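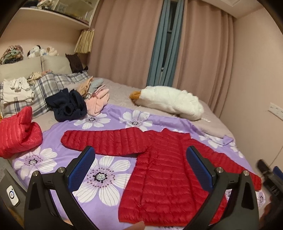 FOR IMMEDIATE RELEASE

Dristach Reports Results From Home Clothing Study

Method trained on hand-held gripper recordings folds padded jackets in unfamiliar bedrooms

ARRIAGA, Jul 29, 2019 - Dristach today released results from Damulel, a research method that teaches a robot arm to handle clothing from recordings made in ordinary homes. In tests at the company's Arriaga lab, a robot using the method folded a garment to an acceptable standard in 47 of 100 attempts. The lab's previous method, run on the same garments, managed 18.

Damulel does not need a robot in the home while data is being gathered. A person works with a hand-held gripper that has two fingers and a camera, and handles clothes on the bed, chair or table where they would normally be folded. The recordings are then used to train a controller for a robot arm with matching fingers.

The study focused on padded garments, including quilted puffer jackets. These are harder to work with than shirts or towels. The filling springs back when the fingers let go, the stitched seams pull the fabric into puckers, and a shiny shell reflects light in ways that can hide an edge from the camera.

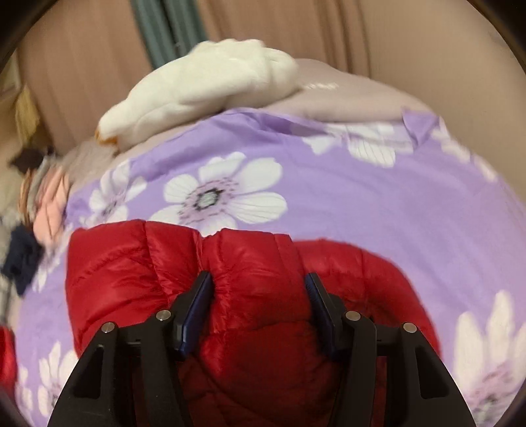 Earlier versions of the method often closed on the middle of a padded panel and lost hold of it during the lift. The new version looks for a seam or hem first and picks its grasp point along that line. It also checks the camera view again after closing, and will open and retry once before moving on.

Training used 2000 recordings, collected from February onward. Bedding was left as it was in each home, patterned sheets included. Dristach said this mattered for the results - a controller trained only on recordings over plain sheets did worse when the test bed had a printed one.

Grasping was the strongest part of the system. The robot got a firm hold on the garment in 95 of the 100 attempts. Most failures came later, when a sleeve slipped out from under the body of the jacket or the second fold opened up before the robot could press it down. An attempt was counted as acceptable only if both sleeves stayed inside the finished fold.

The method is still slow, and it has not been tested on garments with hoods. It also assumes that the jacket has been spread out before the robot starts. Work on picking a single jacket from a pile is under way with Sorkbridge, which built the finger pads used in the study.

Dristach plans to release the test procedure and a portion of the recordings to other research groups. The company has no plans to sell a product based on Damulel at this time.

About Dristach

Dristach develops methods for robot handling of soft goods. It is based in Arriaga.

Media inquiries: Dristach press office, Arriaga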